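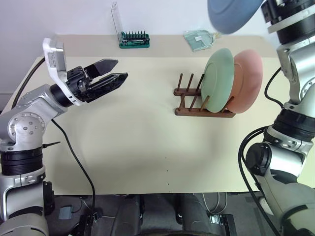 Plate in slate blue, at the table.

Plates, Stands and Display: Your Questions

Do the plates come with a stand?
No. Plates and stands are sold separately, because many customers already have one or plan to hang the plate on a wall. If you want both, add the stand to your cart and we will pack them in one box.

What colors can I get?
The Nalent plates are made in slate blue, cream and moss. Glazes vary a little from one firing to the next. If you need a set to match, order all of it at once and write "same batch" in the notes box at checkout.

Can I eat off the plates?
Yes, if the listing says "table use." Plates listed as "display only" have a finish on the back that should not go near food. The listing for each plate tells you which kind it is, and so does the card in the box.

Are they dishwasher safe?
Table plates are fine on the top rack. Display plates should be wiped with a damp cloth and dried right away.

How do I choose a stand?
Measure what you want to put on it at the widest point, then check the chart on the stand's listing. Our stands come in 3 sizes. For a flat plate, pick one with a lip at the front. For anything round, pick a cradle stand, where the posts support the object from the sides.

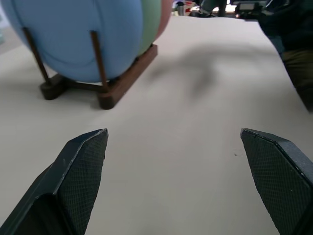 Text: Melquiades Arriaga
Updated 25th September

Which stand works for a round piece?
The Clisau cradle is the one we suggest for most round objects. A piece in several colors, such as one with blue, green and pink sections, can be turned in the cradle until the color you like faces the room. Lift it clear of the posts before you turn it. Twisting it in place can leave rub marks on a matte surface.

How much weight will a stand hold?
The small Clisau is rated for 700 grams. Ratings for the other sizes are on their listings. Weigh your piece on a kitchen scale first if you are close to the limit.

My stand rocks. Is it faulty?
Try it on another surface first. Tables are often less flat than they look. If it still rocks, send us a photo of the feet and we will replace it. Please don't sand them yourself, as we can't take back a stand that has been altered.

Will a wooden stand scratch my table?
It can if you drag it. Felt pads are sold in packs of 4 and stick to the underside of the feet. Lift the stand when you move it, and take the piece off before you do.

How do I clean the wood?
Use a dry cloth. Once or twice a year you can rub in a very small amount of Alvarado wax and buff it off after ten minutes. Keep the wax off the parts that touch your piece.

Can I leave a display in the window?
We don't recommend it. Dark wood fades in strong sun, and it fades unevenly under whatever is sitting on it. Stands bought before June have the older oil finish and fade faster.

How much is shipping?
Orders over $59 ship free. Below that, the cost is worked out at checkout. We ship with Stakar, and you will get a tracking number by email.

What if something arrives broken?
Keep the box and all the packing, take a photo and write to us within a week. We will send a new one or give your money back.

Contact us | Shipping and returns | © Nalent Tableware. All rights reserved. | Back to top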